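Akow Wrist Kit - Block Stacking Sample Set

README for the sample recordings that ship with the Akow wrist kit

Summary

The Akow wrist kit is a bolt-on package for small tabletop arms. It adds a two-finger gripper, a wrist camera and the recording software that ties the two together. This sample set was recorded with the kit so that buyers can check their install against known good files, and so that people who are still deciding can look at real output before they order.

The set holds 331 episodes of one person driving the arm by hand controller to build and take apart small stacks of toy bricks. It is meant for testing loaders, trying out training code and comparing camera placement. It is too small and too narrow to train anything you would want to rely on.

Maintained by Nasrin Zamani at Sadeghi. Questions about the files go to her. Questions about orders, returns and spare fingers go to the Wikar support desk, who sell and ship the kit.

What is in the download

episodes/ - one folder per episode, numbered from 0001
calib/ - camera calibration and the gripper open and closed values
splits/ - train and held-out lists as plain text
tools/ - the viewer, the checker and a converter
CHANGES.txt - fixes since the first release
LICENSE.txt - terms for the recordings and the scripts

Each episode folder has a video from the wrist camera, a table of joint positions, a table of gripper commands and a short notes file. The notes file gives the task name, whether the operator marked the episode as a success, and any free text the operator typed. Most of the free text fields are blank.

Held-out episodes: 44. They were picked at random once and the list has stayed the same through every release. Please don't train on them if you plan to compare results with other users.

Tasks

1. stack_add. Pick up a free brick and press it onto the top of a standing stack. The stack is built on a flat base plate. Bricks are the large, chunky kind, which the stock fingers can hold without pads. Extra bricks are left lying on the table at odd angles, and some are upside down, so a policy has to choose one with its studs facing the right way.

The wrist view takes in both fingertips and the table between them. Keep this in mind if you crop. The checker will warn you when a crop removes either fingertip, because the grasp labels were made with both in view.
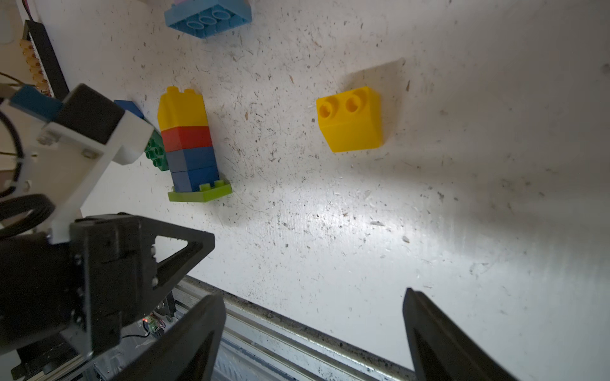

2. stack_remove. Take the top brick off a stack and set it down on clear table. This is the harder of the two for the gripper. If the fingers close too low they grip two bricks at once and the whole column comes up with the plate. Episodes where that happened are kept in the set and marked as failures.

Known issues

Lighting. The recordings were made under mixed room light and window light. Bright patches move across the white tabletop from one episode to the next, and pale bricks can lose their edges inside them. Exposure was left on automatic. In February we tried a set with exposure locked and the results were worse in the dark corners, so we went back.

Table surface. The table was not wiped between episodes. Crumbs, dust and scuff marks show up in the video. Two users have reported that their background subtraction picked these up as objects. Raising the minimum blob size fixes it.

Own hardware in view. The bracket, a servo, some cabling and the gripper body take up a good part of the left side of the picture. A brick on that side can be partly or fully hidden. The calib folder has a mask that covers the fixed parts. It does not cover the fingers, which move, or the cable, which shifts a little when the wrist turns. If you remount the camera you will need to draw your own mask.

Time stamps. Video and joint tables are recorded by separate processes. The offset is steady within an episode but changes between episodes. The converter lines them up using the first gripper close. Episodes with no gripper close are skipped, and the converter prints their numbers.

Base plate. The plate is not fixed to the table. It slides when the arm presses down off center. We left it that way on purpose. If you want to repeat the tasks at home with the plate taped down, expect higher success rates than ours.

Getting started

Unpack the download next to the Akow software folder. Run the checker first:

python tools/check.py episodes/

It takes a few minutes on a laptop. If it ends with "all folders complete" you are set. If it lists missing files, the usual cause is an unpacking tool that gave up on long paths. Try again from a folder closer to the drive root.

To watch an episode:

python tools/view.py episodes/0001

The space bar pauses. The left and right arrow keys step one frame. Gripper commands are drawn as a bar along the bottom.

To write the set out in the format used by the Prutemlow trainer:

python tools/convert.py --to prutemlow --out my_folder

The converted set needs more disk space than the original since each frame is saved as its own file. Folders are capped at 3,000 frames, and longer episodes are split in two with a matching suffix.

Does the kit need anything else?

The kit runs on its own power supply - do not feed it from the arm's accessory port, even if the plug fits. The bracket is 3D printed and the print files are on the order page for anyone who wants to make a spare. Check the bracket screws after the first day of use. They settle, and a loose bracket will throw off the calibration before it is bad enough to see by eye.

Version 2 of the gripper firmware is required for recording. Older firmware will move the fingers but does not report their position, and the gripper table will be filled with zeros.

Reporting a problem

Send the episode number, the output of check.py and the version line from CHANGES.txt. For a damaged or miscolored video, a single saved frame is enough. Please don't send whole episodes by email.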